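# Gripper trial FAQ — Clitdale bench

Last updated 1 September 2025. Same questions keep coming in so here they are in one place. Will tidy up later.

**Which grippers are we comparing?**
The Nindivura two-finger and the Blackwood wide one. Both electric. The Ziruteo is still on order, don't ask.

**Can I swap fingers between them?**
No. Different bolt pattern. Someone tried in March and stripped a thread.

**How many grasps count as a run?**
21 per object, per gripper. If you stop early, bin the run and start agian. Don't pad it out the next morning.

**What counts as a pass?**
Lifted clear, held for five seconds, put down without tipping over. A slip that recovers is still a pass — write "slip" in the notes column.

**Do I need to recalibrate after changing fingers?**
Yes. Every time. Takes roughly 10 minutes. Wrist camera first, then finger zero, then save. If you don't save it goes back to the old offsets on restart and you won't get a warning.

**Which controller settings?**
Profile 19 for both. The older profiles close too hard on thin stuff. Leave the speed alone please.

**Why is the force reading different on the two arms?**
Different units in the log. Blackwood gives newtons, Nindivura gives a percentage of max. Convert before you put them on the same chart. Sheet has a tab for it.

**Can both arms be powered at once?**
Yes, but only one moves. Other one parked, fingers open, and its stop button within reach. 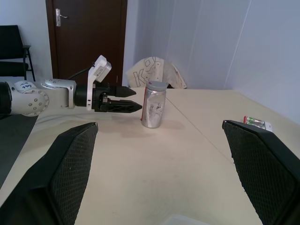 **What about dented or crushed objects?**
Keep them in. Real bins are full of them. Grip low, go slow, and log the approach side, as a can that's fine from one side can roll off from the other.

**Wrist camera loses the object up close. Fault?**
Usually focus distance. Back off a bit, re-detect, go in again. If it still drops out check the cable at the wrist, the connecter works loose.

**Where do logs go?**
Shared drive, trials folder, one file per run. Gripper name first, then object. No spaces.

**When do we pick one?**
After the Ziruteo has had its turn. No date yet — supplier keeps moving it.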